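公共洗衣设施不应退出社区服务目录

近年来，各地在修订社区服务设施目录时，普遍将公共洗衣房列入可调整项目。理由大体一致：家用洗衣机已经普及，公共洗衣房使用率逐年下降，场地可以改作他用。笔者认为，这一判断所依据的数据过于单一，据此作出的撤并决定应当慎重。

以塔尔特维尔（Taltville）为例。该镇现有公共洗衣房5处，多数建成较早，设备陈旧，管线老化。去年十一月，镇议会就其中索瑟街区（Soser）一处的去留征求意见，共收回问卷822份。表示“从不使用”的占多数，表示“每周使用”的为168份。主张关闭者引用前一个数字，主张保留者引用后一个数字，双方各执一词，讨论由此陷入僵局。

问题在于，公共服务的必要性不能仅以使用者占全体居民的比例来衡量。消防站、急诊室和公共图书馆的夜间阅览区，若以同一标准考察，结论恐怕同样不利。应当考察的是，一旦设施撤销，现有使用者有无可行的替代办法，以及替代的成本由谁承担。问卷中每周使用的居民，相当一部分住在没有上下水改造条件的老式公寓，或者租住不允许自装设备的单间。对他们而言，最近的商业洗衣店在肯尼迪路（Kennedy）另一端，往返需要换乘公共汽车，单次费用也明显高于公共洗衣房。

家务劳动长期被视为私人领域的事务，在公共预算中缺乏相应的位置。衣物、床单、毛巾的清洗与晾晒，占用的时间并不少，却很少进入统计。承担这些劳动的人多为老年人、照料者以及工作时间不固定的低收入者，而这些人恰恰最少出席听证会。听证会通常安排在下午两点，会议记录中的发言者与洗衣房的实际使用者，重合程度很低。 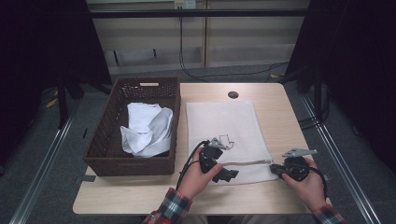
科尔顿·阿瑟诺（Colton Arsenault）在来信中对上述看法提出异议。他认为，与其维持几处亏损的洗衣房，不如将同一笔经费直接补贴给有需要的家庭，由其自行购置设备或选择商业服务；设施一旦由政府经营，维修便会拖延，价格便难以调整，最终使用者得到的仍是低质量的服务。他还指出，加恩顿（Garnton）早年已经改行补贴办法，当地居民并未提出强烈反对。

这一意见值得认真对待。直接补贴在行政上确较简便，也尊重家庭的选择。但补贴能够解决的是支付能力问题，不能解决房屋条件问题。没有排水接口的房间，即使得到全额补贴，也无法安装洗衣机。至于居民未提出强烈反对，也需审慎解读。加恩顿的住宅多为独立房屋，户内设施齐备，与塔尔特维尔老城区的情况并不相同，两地经验不宜直接套用。

关于经营质量，笔者同意现状不能令人满意。设备故障后长期停用，开放时间与居民作息脱节，收费方式至今仍以硬币为主，这些都是客观存在的缺陷。然而，缺陷应当通过管理加以纠正，不应成为撤销的依据。据镇方估算，将索瑟街区洗衣房的开放时间延长至晚间十点，并更换一半设备，所需费用不超过改建停车场方案的50%。这一比较在征求意见的材料中没有列出，殊为可惜。

此外，公共洗衣房在事实上承担着若干未写入职责的功能。居民在等候期间交换租房信息，代领包裹，得知邻居住院的消息。这些往来难以估价，笔者也无意夸大其作用；单凭这一点并不足以支持一处设施的存续。但在评估报告中完全不予提及，亦非周全的做法。

综上，笔者建议镇议会在作出最终决定之前，先行完成三项工作：一是对索瑟街区住宅的上下水条件进行逐栋核查；二是将听证会改在晚间举行，并在洗衣房现场张贴通知；三是公布各备选方案的完整费用。在此之前，现有洗衣房应当维持运营，已停用的设备应当限期修复。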